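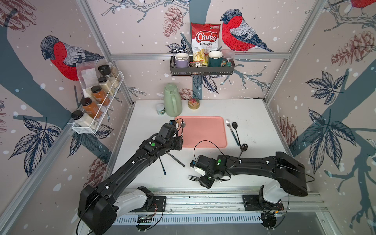 4. Bahnen zuschneiden und Muster ansetzen
Vor dem ersten Schnitt alle Rollen auf gleiche Chargennummer prüfen, Etiketten aufheben. Steht auf dem Einleger, gern übersehen. Dann Ansatz festlegen: gerade oder versetzt, siehe Symbol auf der Rolle. Bei Motiven wie den Dompfaffen mit Kiefernzapfen und kahlen Zweigen auf blassrosa Grund fällt jeder Versatz an den Vögeln zuerst auf, die weißen Punkte verzeihen mehr. Also immer am Vogel ausrichten, nie am Punkt. Erste Bahn so legen, dass oben kein Kopf abgeschnitten wird.

4.1 Zuschnitt
1. Wandhöhe an drei Stellen messen, größtes Maß nehmen.
2. Oben und unten je 5 cm zugeben. Altbau lieber mehr.
3. Erste Bahn schneiden, Rückseite mit Bleistift nummerieren, Pfeil nach oben.
4. Zweite Bahn neben die erste legen, Muster anlegen, erst dann schneiden.
5. Reste über 50 cm aufheben, für Fenster und Türsturz.
Hinweis: Bei Mustertapete keine Bahnen auf Vorrat schneiden. Höchstens eine Wand auf einmal.

4.2 Kleister ansetzen (Andau Vlies, Beutel Nr. 1.301)
1. 2.000 ml kaltes Wasser in sauberen Eimer.
2. Kräftig rühren, Pulver zügig in den Strudel einstreuen. Nicht andersrum.
3. 15 Minuten quellen lassen.
4. Nochmal durchrühren. Klumpen rausfischen, nicht zerdrücken.
Achtung: kein warmes Wasser. Klumpt sofort, Beutel ist dann hin.
Für Papiertapete (Reihe Edet) gilt diese Mischung nicht, eigene Tabelle in Abschnitt 7. Bei Papier außerdem Weichzeit beachten, alle Bahnen gleich lang.

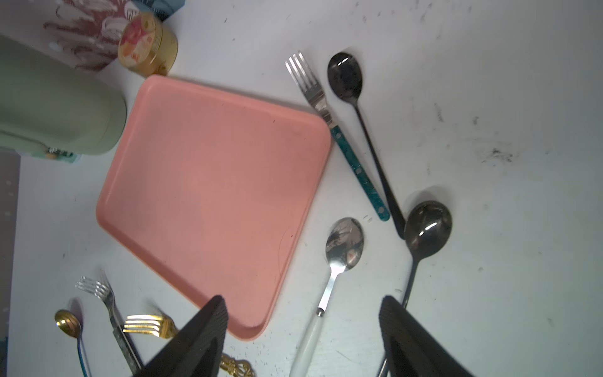 Kann ich Kleister vom Vortag noch verwenden?
Angesetzter Kleister hält abgedeckt bis zum nächsten Tag, vor Gebrauch durchrühren. Riecht er säuerlich oder zieht Fäden, wegschütten und neu ansetzen.

4.3 Kleben
1. Strom im Raum abschalten, Steckdosenrahmen abnehmen. Sicherung gegen Wiedereinschalten sichern.
2. Lot neben dem Fenster anzeichnen, eine Bahnbreite minus 1 cm. Türrahmen ist kein Lot!
3. Wand einkleistern, etwas breiter als die Bahn. Ecken mit dem Pinsel nacharbeiten.
4. Bahn oben anlegen, am Lot ausrichten, von der Mitte nach außen andrücken.
5. Nächste Bahn auf Stoß. Nicht überlappen.
6. Überstand oben und unten mit Spachtel und frischer Klinge abschneiden. Klinge nach jeder Bahn abbrechen, sonst reisst das Vlies.
7. Kleister auf der Vorderseite sofort mit feuchtem Schwamm abtupfen, nicht reiben.
Vorsicht: Leiter nie auf Abdeckfolie stellen.

4.4 Innenecken
Nie eine ganze Bahn um die Ecke. 1 bis 2 cm rumführen, abschneiden, nächste Bahn neu loten und knapp in die Ecke setzen. Muster stimmt dort minimal nicht, ist normal.

4.5 Trocknen
Fenster zu, Heizung runter, keine Zugluft. Blasen am ersten Abend in Ruhe lassen, die meisten ziehen sich beim Trockenn glatt. Was am nächsten Tag noch steht: mit feiner Spritze Kleister drunter, andrücken. Offene Nähte mit Nahtkleber Kirnis, dünn, Nahtroller ohne Druck drüber.

Stand dieser Fassung: 18. Juli 2019. Bearbeitung: Folasade Balogun. Ersatzklingen und Nahtroller siehe Zubehörliste Cornau, Seite 198.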